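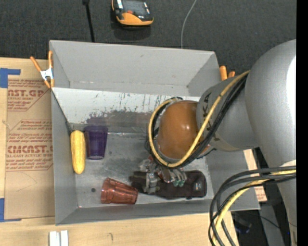

How to get a new horse used to the trailer

Give yourself a week or two before you need to go anywhere. Short sessions work best, and 30 minutes is plenty for most horses. Stop sooner if yours is doing well.

What you need

A halter that fits, a long cotton lead, gloves, and a trailer hitched to a truck on level ground. A trailer that isn't hitched can tip when a horse steps up. Open every door and window you can so the inside is bright.

Step 1. Lead at the halter first

Work in the barn aisle or a small pen. Ask for a step forward, a stop, and a step back. If the horse won't back up on a light cue here, it won't back out of a trailer calmly either. Our gelding Moradi needed 3 days on this part alone.

Step 2. Walk up to the ramp

Let the horse sniff and paw. Stand to the side, never straight in front. When it puts a foot on the ramp, release the lead and wait. 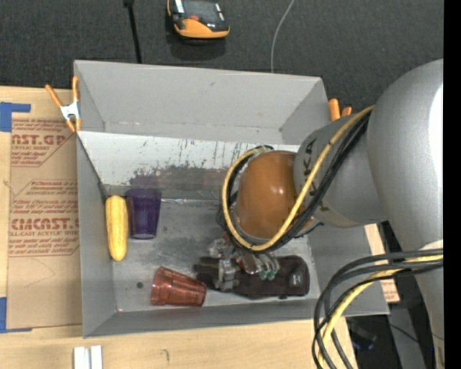

Gray arm over an open sheet-metal bin.

Step 3. Load, stand, unload

Ask for the front feet, then back off again. Repeat until it is dull. Once all four feet are in, feed a handful of hay and back out slowly. Don't tie the horse until the butt bar is up, and always untie before you drop it.

Step 4. Take a short drive

Go around the block – or out to the Julby road and back, as we do – and brake early. A grown horse with tack can add nearly 2,000 pounds in some breeds, so check your tow rating before you leave.

If the horse refuses

Go back to the last step that went well and finish there. Try again in the morning.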